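Filed under: Secondary Maths > Assessment and Missed Work

Resitting a missed unit test

Lucrezia Sala
I teach a second-year group at Firnville, and nine pupils were absent for the unit test on ratio in February. The department requires every pupil to have a mark recorded. May I set the same paper, or must a second version be written? The original has 16 items and has already been returned to the rest of the class with corrections.

Dymphna Foley
A second version is advisable once the first has been returned. It need not be written from the beginning. Keep the order and the marks of each item, change the numbers, and work through the whole paper yourself before it is copied. Pupils should be given the same time as the others.
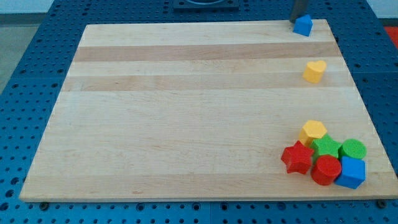 Where the numbers are changed, please check that the answers remain of similar difficulty. A ratio that simplified neatly in the first paper may not do so in the second - this is the most frequent fault in the resit papers I am asked to review.

Colm Heffernan
We use the same paper and have had no complaints. Ask your head of department.

Tadhg Mac Mathúna
I agree with Dymphna Foley. I would add that the resit should be marked on the mark sheet as such, with the version used.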